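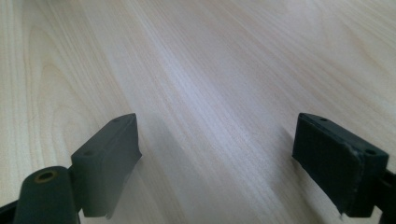
Letico opens its test floor to outside visitors once a year, in July, and the doors stay open until 4 in the afternoon. The building is a former printing plant on the edge of an industrial park, with a loading dock on one side and a parking lot that fills before the first demonstration starts. Visitors sign in, collect a badge and are sent down a corridor to the hall where the company develops grippers and the software that runs them.

The main subject this year was Tuden, a program for teaching two-finger grasping from human demonstrations. An operator holds a gripper in one hand, with a camera mounted on it, and performs a task at a table. The camera records the workspace and both fingers. The recording is later used to train a control policy for an arm that carries the same fingers and the same camera in the same position. No arm is present while the recording is made, so a station needs only a table, a light, the tool and a place to store data.

The fingers are the part that gets the most engineering attention. Each ends in a rectangular pad block. On the tool at the first station, each block had two small round holes along its top edge, and the left finger had a cylindrical piece at its base with a brass-colored ring set in the opening. The pads were dark, nearly black, and the right one was frayed along the lower part of its face, with a lighter gray layer showing through the scuffed surface.

Pad wear was the topic of the first talk. A pad surface that has started to lift changes the friction at the contact patch, and the change is uneven across the face. Thin objects suffer first. A playing card or a washer that a fresh pad picks up cleanly may rotate or slide on a worn one, and the operator compensates by squeezing harder without noticing. The compensation goes into the data. Letico's engineers log pad changes against recording sessions so that a shift in grip width can be traced to hardware when hardware is the cause. They have not settled on a replacement interval. One proposal is to replace by hours of use, another by inspection under a magnifier at the start of each shift.

The tables were the second topic. The station tops are pale wood with a pronounced grain, and a visitor asked why a plain gray mat would not be better. The answer was that a policy trained over a uniform mat tends to fail when it is moved to a surface with texture. Grain lines, shadows from the fingers and bright patches from the overhead light all appear in a customer's plant, and the training set should contain them. The lab rotates tops between stations for the same purpose. Light positions are changed too, within limits, as the shadow beside each finger carries useful information on height above the table and should not be washed out.

Each recording begins with the fingers open over bare wood. The clip is used to check that both pads are visible, that the spacing between them is correct and that the camera has not moved in its mount. If the check fails, the station software refuses to start the task. An operator demonstrated this by loosening the camera mount slightly. The station locked, displayed an alignment message and released after the mount was tightened and the check repeated.

Visitors were then allowed to try the tool in groups of five. The task was to move small wooden blocks from a tray to a marked square. Most people moved too fast. The trigger has a long travel and the opening follows it directly, with no motor in between, so a quick squeeze closes the fingers before the hand has stopped moving. Experienced operators bring the tool down, pause, close, pause again and lift. The pauses separate the phases of the grasp and make the recordings easier to segment.

At the far end of the hall, Ekinci, a supplier of compact arms, had three units running policies trained on Letico data. Two sorted plastic fittings. The third was set to pick flat gaskets from a tabletop and missed often enough that its cycle time was left off the display. Staff attributed the misses to the approach angle and said new demonstrations were being recorded.

Software for storing and reviewing the sessions comes from Hivgate, whose booth showed a timeline view with finger opening plotted under the video. Clips can be filtered by station, tool or pad set. Export to common training formats is supported, and version 4 adds a side-by-side comparison of two recordings of the same task. Letico plans to move its older archive into the system before the next open day.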